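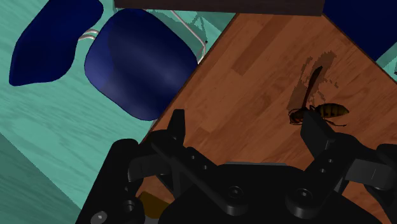
3.2 Simulation setup

All policies were trained and checked in simulation before any code ran on the arm in the workshop. The arm was assembled by two members over one winter at Kaltaditz, a shared workshop with 24-hour access, and it has no force sensing at the wrist. A bad grasp on the real machine can bend a finger link, and each replacement takes an evening to cut and drill. We therefore set a budget of 1,000 simulated trials per object class before transfer. The simulator build is Kudunum, frozen on 23/04/2018. Two views are recorded for each trial: one near the gripper and one from beside the arm base.

Object models came from a free mesh library and were imported with the scale factor stored in each file. Ida Kettler wrote the import script. It checks that each mesh is closed and assigns a mass from its volume, but it does not compare the size of one object with another.

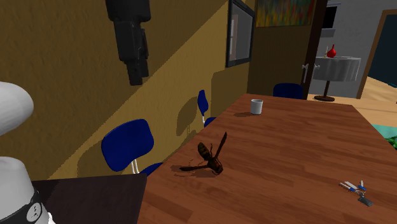

Figure 2. Side view of the test room with the hornet model, cup and keys on the table.

Scale errors were the largest source of unusable trials. Of 1,112 trials in the first batch, 777 were kept, and 312 of those discarded were traced to a wrong scale factor -- the remainder failed for mixed reasons, mostly solver timeouts. The hornet in Figure 2 is far too large for the chairs along the table, yet its mesh is closed and it passed every check in the script. Its spread wings also complicate the choice of grasp point, as the planner works from a bounding box and the box around this model is mostly air. We kept the mesh at this size as a separate stress case and excluded it from the success rates in Section 4.

3.3 Transfer to the workshop arm

Joint limits were copied from the simulator and then reduced by hand. Finger speed was held at half the simulated value for all runs.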